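Teaching the arm at Latton

September 21, 2022

Welcome to the kitchen table gallery! I've been at Latton since January, and most of what I do is show a robot arm how to tidy up, by driving it myself with a hand controller while it records every move. People keep asking what that looks like, so this page is for my mum, my old flatmates and anyone else who's curious.

We call one go at a task a "demo". Our target for the kitchen set is 700 and we're on 377, so there's plenty of steering left (and plenty of tea). Gaétan Dufour set up the recording software, which he named Hidasine, and he can drive the arm far more smoothly than I can. I'm getting there!

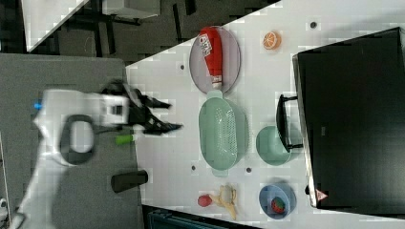
My first week was mostly me overshooting. You push the controller a bit, nothing seems to happen, you push a bit more and off it goes. Gaétan's advice was to look at the fingertips and forget the rest of the arm, and that helped more than the whole manual did. I still lean sideways in my chair when I want it to go left.

The other thing I had to learn was to be a bit boring. If I dither over a grasp, the dithering gets recorded too, and then the model picks it up and hovers about just like me. We threw out 16 of my early demos for exactly that. These days I plan the path before I start, go in at one steady speed and let go cleanly.

Next up is the Elau set, which is all drawers and cupboard doors. I've had one practice go and I'm rubbish at it, but drawers are great fun when they slide – more when I've done a few!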